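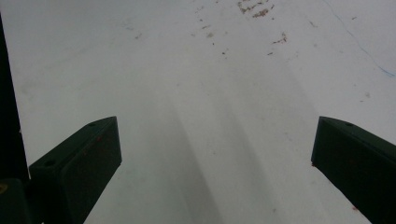 トップ 掲示板 新着 検索 ログイン

掲示板 > 展示・保存 > 布作品 > 大型タペストリーの吊り方

■ 綴織の吊り込み、面ファスナーと棒袋のどちらにするか

1:warp_end
個人作家の綴織を一点、ギャラリーPerronの企画展で吊ります。経糸は綿、緯糸は羊毛、一部に麻の引き揃え。幅は127センチ、縦はその倍弱。会期は7月いっぱいです。
作家側の指定は裏面上端に棒袋を縫い付けてアルミ角パイプを通す方式。会場側は壁付けの木桟に面ファスナーで留める方式を標準にしていて、そちらに揃えたいと言っています。
壁は石膏ボードに塗装、下地は軽鉄。過去に両方やった方、会期後の上端の歪みに差が出たかどうか教えてください。

2:kasuri_ya
面ファスナー一択です。棒袋は上端の左右で荷重が揃わず、会期が一か月を超えると中央が下がって見えることがあります。面ファスナーなら留め直しで数ミリ単位の修正がききます。
縫い付けるのはループ側(柔らかいほう)を作品に、フック側を桟に。逆にすると保管時にフックが織地を噛みます。

3:hataori_nikki
>>2
中央が下がるのは棒がたわんでいるからで、方式の問題ではないと思います。その幅なら角パイプの肉厚を上げ、吊り点を二点から四点にすれば済みます。
それと、ループ側を縫い付ける時の針目が浅いと、緯糸だけを拾って緯糸が寄ります。綴の場合は経糸を必ず拾うこと。これを会場任せにするのは反対です。

4:kasuri_ya
>>3
縫い付けは直接やりません。木綿の平織テープに先にミシンでループ側を付けて、そのテープを作品に手でまつります。経糸を拾うのは当然です。
吊り点を増やすと、今度は全部の点に均等に荷重がかかっているかどうかの確認が要ります。ワイヤー四本の長さを現場で合わせるのは手間です。

5:warp_end
追加情報です。重量は台秤で測って4キロを少し切りました。裏地なし。スリットは綴じてありますが、右側の色の切り替わりに一か所、長めのハツリ孔が意匠として残してあります。

6:nuno_to_kabe
そのスリットが問題になります。上端から近いなら、面ファスナーで上端を全幅拘束したほうがいいです。棒袋だと袋布のほうが先に落ち着いてしまい、スリットの左右で下がり方に差が出ます。
上端からの距離はどれくらいですか。

7:warp_end
>>6
上端から11センチのところで始まっています。

8:nuno_to_kabe
近いですね。その位置なら裏に絹クレープリンか薄手の綿布を当てて、スリットの左右に荷重を逃がす細い支持布を入れたいところです。ただし意匠として孔を見せるなら、当て布の色が正面から見えます。作家の了解が要ります。

9:hataori_nikki
意匠の孔に布を当てるのは作品の改変に近いと思います。孔の向こうに壁の白が見えることまで含めて作っている人もいます。
まず作家に「会期中に孔が開いてきても構わないか」を確認するのが先です。構わないと言う作家は結構います。布は伸びるものだという前提で作っているので。

10:nuno_to_kabe
>>9
作家が生きていて連絡が取れるなら、それで構いません。収蔵品の感覚で書いていました。

11:itomaki_b
便乗ですみません。面ファスナーの幅はどれを使っていますか。うちは50ミリ幅ですが、軽い作品だと剥がすときに手応えが強すぎて、織地を引っ張っている感じがします。

12:kasuri_ya
>>11
50ミリで統一しています。剥がすときは織地を持たず、テープと桟の間にヘラを入れて端から送ります。ヘラは角を丸めたポリプロピレンの板。金属は使いません。
国産のLatierの縫製用テープは腰が柔らかめで、手まつりに向きます。接着剤付きのタイプは桟側だけ。作品側に接着剤は不可です。

13:itomaki_b
>>12
ありがとうございます。Latierは1,390円の巻しか見つかりませんでした。これで足りる長さですかね。

14:kasuri_ya
>>13
巻の長さは店で確認してください。フックとループが別売の店とセットの店があります。

15:rokuro_gai
壁の話が出ていないので書きます。石膏ボードに軽鉄下地なら、桟はスタッドを拾って固定してください。ボードアンカーだけで長い桟を留めると、面ファスナーを剥がすときの引き抜き方向の力でアンカーが緩みます。吊っている間の荷重より、撤去時の力のほうが大きいです。
あと桟の材。ラワンの生材をそのまま使うと酸が出ます。短期なら問題にしない人もいますが、うちは桟の前面にTimumの遮蔽フィルムを巻いて、その上にフック側を付けてステープルで留めています。

16:hataori_nikki
>>15
一か月の会期で遮蔽フィルムまで必要ですか。羊毛と綿の現代作品ですよ。

17:rokuro_gai
>>16
必要とは書いていません。桟は使い回すので、最初に一回巻いておけば次から考えなくて済むという話です。

18:nuno_to_kabe
湿度の影響も見ておいたほうがいいです。綿の経糸は湿度の変化で丈が動きます。7月で空調が夜間停止の会場だと、朝と夕方で裾の高さが違うことがあります。裾を床すれすれに設定すると接地します。余裕を取ってください。

19:warp_end
>>18
Perronは夜間停止です。裾は床から離す設定に変えます。
照明はスポットが斜め上から二灯。織面の凹凸を出したいという作家の希望です。

20:kasuri_ya
斜光にすると上端のテープのまつり目が表に響いているのがはっきり見えます。糸の引き加減は緩めに。きつく引くと上端に横一列のえくぼが出ます。

21:hataori_nikki
>>20
それが面ファスナー方式の一番の欠点だと思っています。棒袋も縫うことは縫いますが、面で引っ張り合わない分、えくぼは浅いです。うちは斜光の展示なら棒袋です。

22:kasuri_ya
>>21
まつりを千鳥にして上下二列に分ければ斜光でも気になりません。この点は意見が合わないようなので、ここまでにします。

23:warp_end
作家に確認しました。スリットは開いてきても構わない、当て布はしない、とのこと。上端は棒袋の指定を外してよいが、テープの縫い付けは自分でやりたいそうです。
木綿テープにループ側を付けたものをこちらで用意し、作家がまつる段取りにします。桟は会場の既存品をスタッド留めで使います。

24:nuno_to_kabe
>>23
輸送は筒巻きですか。テープを付けた後だと巻き方が変わります。ループ側のテープは厚みがあるので、上端を巻き終わり側にして、段差が織地に移らないようにしてください。表を外側にして巻きます。

25:warp_end
>>24
筒は運送のJustitzが手配します。径が細いものしかないと言われたので、太めの紙管を自前で用意して中性紙を巻くことにします。巻き終わりを上端にする件、作家にも伝えます。

26:itomaki_b
紙管は反物用だと細すぎるので、カーペット用の芯が流用できます。内装屋に聞くと端材を分けてもらえることがあります。長さは作品幅より左右に余らせて切ってください。

27:rokuro_gai
>>26
カーペット芯は接着剤の匂いが強いものがあるので、切ってからしばらく置いて、フィルムを巻いた上に中性紙。匂いが残るものは使わないほうがいいです。

28:warp_end
了解です。撤去後に上端と裾の寸法を測って、ここに書きます。

お問い合わせ | 利用規約 | ページの先頭へ戻る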